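Bought the Danex 900-piece tub of building bricks on Sunday because three separate people told me sorting small colored pieces is "calming." I have questions. Thread.

First claim: you sort by color before you build. Says who? Every brick video starts with neat little piles and I have yet to see one explain what the piles are for. When I build, I look for shapes. A red piece of the wrong size is still the wrong size.

Second claim, from Miroslava Ševčík's newsletter: a cleared white surface "cuts search time in half." Half of what? She timed herself once, after coffee, with 30 pieces. I'd like to see it with the whole tub.

I'll give her the surface, though. I tried the dark dining table first and the black and brown pieces vanished into it. On white, the colors do stand out. One point to Miroslava – a small one.
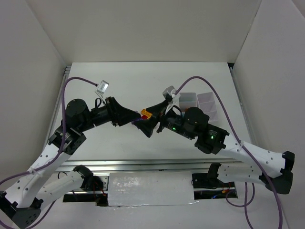
Small cluster of colored pieces, big white tabletop.

Third claim: work in small batches. Kai Albers swears by 10 at a time. I did 10 at a time for an entire evening and got through maybe a tenth of the tub. Then I dumped out a big heap and went faster. Kai says I did it wrong. Kai always says that.

Also, raised sides. People sell trays for this now. The Heitmann one has 7 compartments and a lid that doesn't close if any compartment is full. A baking sheet has sides too, and I already own a baking sheet.

Someone will reply that it's about the process. Fine. My process was two evenings, a sore neck and one yellow piece I found in my slipper.

Sabine Pfeiffer asked if I at least felt calmer. I felt the same, with better organized blues. I couldn't tell you what the blues are for yet.

Going to try one more week, sorting by shape only, no piles by color at all. If it's quicker I'm going to be unbearable about it. If it's slower you won't hear from me until April.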